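Filed under: Robotics Club, Checklists, Senior Team

We use cookies to remember your preferences and to see which pages get read. By staying on this site you're okay with that. Manage cookies

Pre-session safety check for the arm bench, with my comments

Okay, so this is the May version of the checklist, and if you've still got the old one taped inside your binder, please pull it out and recycle it. I've kept the items short so you can tick them on the clipboard copy, and then I've put my comments under each one, because every year somebody asks why item 7 is even on there and I'd like to answer that once. I've been supervising the senior team's bench for a while now and most of these comments come from things that went sideways on my watch. Some of them are just me being fussy!

The club has two setups this season. There's the real arm on the bench (the Sekari, with the two-finger gripper the team entered in the Stornano Challenge) and there's the simulator on the lab computers, which we call Wandel after the folder it lives in. Both get checked. Part A is for the bench, Part B is for the sim, Part C is for packing up. Whoever is bench lead that session does the ticking and signs the bottom.

PART A: THE BENCH

1. Floor clear inside the yellow tape. [ ] OK [ ] Fix
Backpacks are the usual offenders, and hockey bags in winter, which are the size of a small car. Hang them or shove them under the counter by the sink. If you can't walk the whole tape line without stepping over something, it's a Fix.

2. Arm base bolts snug, no rocking. [ ] OK [ ] Fix
Power off, both hands on the base plate, a good firm wiggle. Last season I let this one slide for a couple of weeks and we chased a "calibration problem" the entire time. It was a bolt. The washers are in the drawer with the Bustos kit spares.

3. Cables clipped back and nothing pinched at the elbow joint. [ ] OK [ ] Fix
Look at it with the arm folded and again with it stretched out. A cable that looks lovely in one pose can be tight as a guitar string in the other. If you see a shiny flat spot on the jacket, tell me, even if everything still works. I'd much rather swap a cable at four in the afternoon than at a competition table.

4. Emergency stop pressed, tested, reset. [ ] OK [ ] Fix
Test it with the arm moving slowly, not parked. You want to see the motion quit. Then everybody at the bench says where the button is, out loud, yes, including the people who have been here three years. I know you all think it's silly. Do it anyway.

5. Safety glasses on everyone inside the tape. [ ] OK [ ] Fix
Prescription glasses don't count by themselves; the over-glasses are in the blue tub. Visitors too. Parents are the hardest to convince, so I just hand them a pair as they come in the door and carry on talking.

6. Long hair tied, hoodie strings tucked, lanyards off. [ ] OK [ ] Fix
Elastics are in the jar. Toques are fine.

7. Gripper closes on the foam block and lets go again. [ ] OK [ ] Fix
This is the famous item 7! The foam block is on the list because it's soft and cheap and shows dents, so you find out the closing force is too high before you try it on a competition piece (or a finger). Set it to 40 percent for the check and leave it there until the lead says otherwise. If the block comes out with a crease you can feel with your thumbnail, mark it Fix and drop the force before you do anything else. And please put the block back on the shelf, we've gone through a silly number of them.

8. Speed limit set for practice. [ ] OK [ ] Fix
Practice mode, always, at the start. Juniors stay in practice mode all session. Seniors can ask to come out of it once the path has been run clean in Wandel first, and that brings us to the next bit.

PART B: THE SIMULATOR

I know, I know, who needs a safety check for a computer program? Nothing in Wandel can pinch you. But the whole reason we run a path there first is so the real arm doesn't do anything surprising, and a badly set up sim is worse than none at all, as it makes you feel confident. So it gets the same boxes.

9. Correct arm model and correct gripper model loaded. [ ] OK [ ] Fix
We have a few gripper versions saved from when the team was redesigning the fingers. Load the wrong one and your finger length is off, and then on the bench you're poking the table. Compare it against the card pinned over the monitor. If the card and the file disagree, trust neither and go measure.

10. Joint limits match the bench sheet. [ ] OK [ ] Fix
The sheet is laminated and lives on the hook. Somebody once changed a limit in the sim "just to see" and forgot to put it back. I won't say who, and it may have been me.

11. Gripper view checked before the first run. [ ] OK [ ] Fix
Switch to the view from behind the gripper and have a proper look with both fingers showing. We like the fingers tapering in toward each other with clear space between the tips before a pickup path starts. Check left against right: the tips ought to come up level. The shading will be different on each side depending on where the light is, so go by the outline.

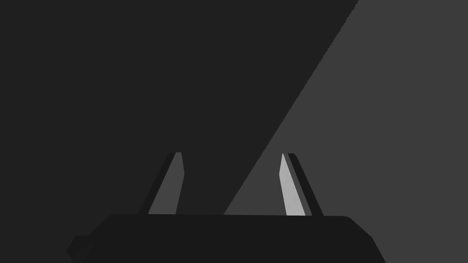
Do we have to do the whole sim check again if we only restarted the program?

Items 9 and 10 get redone after any restart, and the rest can stand if the same lead is still on. Restarting reloads the default arm file, and the default isn't always the one we want.

12. Collision checking switched on. [ ] OK [ ] Fix
It slows the older machines to a crawl and I do sympathize. Leave it on. If your computer can't cope, swap seats with whoever is doing slides.

13. Path run clean 3 times in a row. [ ] OK [ ] Fix
In a row means in a row. Two good ones, a wobble, and then a good one puts you back at the start, sorry. Write the path name on the clipboard so the lead at the bench knows which file you mean. "The new one" is not a path name.

14. Work saved with your initials in the file name. [ ] OK [ ] Fix
There were 26 files called "final" in the shared folder when I tidied it up at spring break. I opened every single one with a cup of tea beside me and I don't want to do that again.

PART C: PACKING UP

15. Arm in rest pose, then power off, then unplugged. [ ] OK [ ] Fix
In that order, please. If you cut the power while it's reaching, it can sag, and the wrist takes the bump.

16. Batteries on the charging shelf, none in pockets or bags. [ ] OK [ ] Fix
The little drive bases use packs and they must not go home with anybody. Check the casing for puffiness as you set each one down. A puffy pack goes in the metal tin by the door and you come and get me, even if I'm on the phone.

17. Running hours written in the log. [ ] OK [ ] Fix
We're coming up on 3,000 hours across all the motors since the log began, so every number helps when I'm trying to guess what will wear out next. If you forgot to write down the start time, put a question mark. Don't make one up!

18. Bench wiped, tools on their outlines, lead signs. [ ] OK [ ] Fix
If there's an outline with no tool on it, have a look in your apron pocket before you ask the room.

IF YOU MARKED A FIX

Write one line saying what it was and whether the bench was used afterward. One line is plenty. For anything in items 1 to 8, the arm stays off until the Fix is cleared by me or the other supervisor. For 9 to 14 you can keep working in the sim on something else, but the path doesn't go to the bench. For 15 to 18, leave me a sticky note on the monitor in a colour I can see.

A few comments from the last round of sheets, so you know I do read them:

- Item 3 was marked Fix twice at the elbow. New clips are on, slightly bigger, and they click when they're shut. If you didn't hear the click, it isn't shut.
- Item 7 was left blank on one sheet. A blank isn't an OK. I'm treating blanks as a Fix from now on, and yes, that means redoing it.
- Item 12, somebody wrote "boo" next to the box. Noted.
- A junior asked whether they can be bench lead. You can shadow a lead for a few sessions and then do it with a senior standing beside you. Come see me, I'd love more of you doing it.
- The marker on the clipboard string is dead again. Bring me the clipboard and I'll tie on a new one.

Bench lead signature: ____________________
Start time: __________ Finish time: __________
Fixes outstanding (item numbers): ____________________

Completed sheets go in the green folder by the door, newest at the front.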